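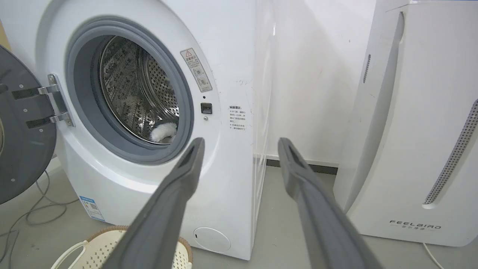 I spent Thursday morning at the Arkulton test room in Clomergate, where the laundry arm is back at work after three days down. If you've followed my little updates since May, you know the arm's one job is getting towels in and out of a front loader, over and over, and that it had started dropping them.

Cherry Mae Dagdag looks after the cell, and she had the thing sorted before I finished my coffee. The two gray fingers had worn smooth at the tips, so anything fluffy just slid off. She swapped them for a fresh pair (there's a drawer full of them, all from Zupan) and then ran the part I like best, the re-teach. You leave the washer door wide open, drop one small white cloth at the bottom of the drum opening and let the wrist camera find the rubber seal again. If the arm thinks the rim is even a little lower than it is, the fingers push on the gasket, and a torn gasket means a new washer and a very grumpy email from Drollton, who pays for them!

The old fingers lasted 724 cycles. Cherry Mae would like to change them sooner from now on, and she's asked for a reminder to pop up on the screen so it doesn't depend on her sticky notes. She also wiped the camera lens, snugged up two screws at the wrist and slowed the last bit of the approach, the stretch right in front of the drum.

The whole job took 38 minutes - I timed it, mostly because I was hungry. The first run afterward was at quarter speed with her hand near the stop button, then half, then full. By lunch it had done 79 pickups and dropped one, which she blames on a towel that had bunched up behind the lifters.

The cell runs overnight again starting this week, and the next finger change is already on her calendar.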